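Notes from the dish bench

Well, we had our first proper stoppage of the spring, and I promised you all I'd write it up! The short version: the left gripper on Zolano let go of a fork halfway through a lift, the software didn't notice, and the arm carried on to the drop-off point holding nothing at all. Then it did the same thing again. Romain Collet hit the stop button after the second one (thank you, Romain) and we pulled the logs. 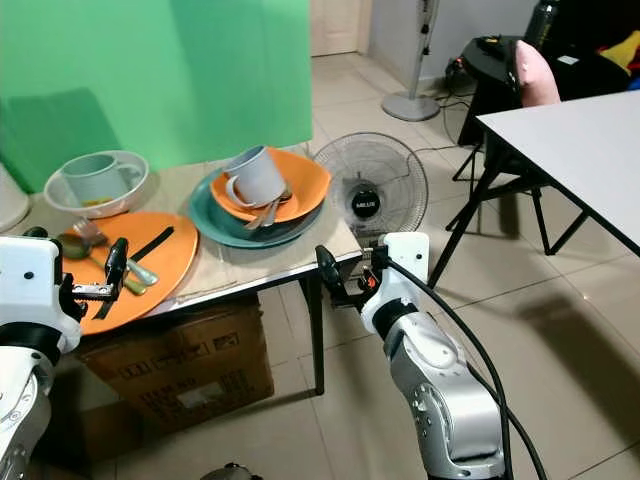 Grip force turned out to be the culprit. We'd set the closing threshold at 88 back when we were only picking up mugs, and a mug handle is a nice fat thing to hold. Cutlery is another story. With a long black utensil like the one the left gripper has over the orange plate, the fingers have very little to close on, and at the old setting the controller reads "closed" and "holding" as the same thing. So off it goes, perfectly happy.

Blandine Arnaud has now split those two states and added a 300 millisecond check after every grasp. If the fingers drift during the check, the arm stays put and beeps. It beeps a lot, sorry to everyone in the next room!

One safety reminder while I have you. A stopped arm still has power, so please don't reach in to rescue a spoon until the light on the Grukero box is off. We'll run 100 picks with the new check in May, and I'll post the drop log here.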